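Notes, Varnach talk — slot is short, talk fast

Start with the question. Can a policy trained only in simulation tell when it's near the edge of a table? Wrist view only, no depth.

Setup. Simulator is Skeseo. 3,000 episodes for training, 123 held back. Say the split was by start pose, someone always asks.

Method — we shift the table under the gripper between episodes and change the grain of the surface. Mimoza Nedeljković's idea, credit her hear, not at the end.

Result. With plain surfaces the policy drifted off the side. With grain it mostly stopped short. Around 2,000 episodes the curve goes flat. Dont oversell, one gripper, 5 seeds.
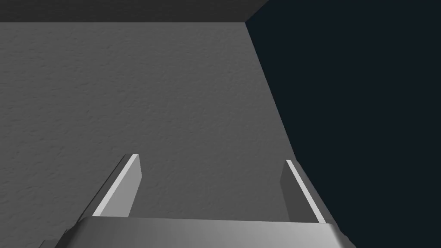 Next, the Gikstead comparison. Same policy, no retraining, worse on dark tabletops. We think it reads dark as drop. Not tested yet — July if we get the time.

Then questions.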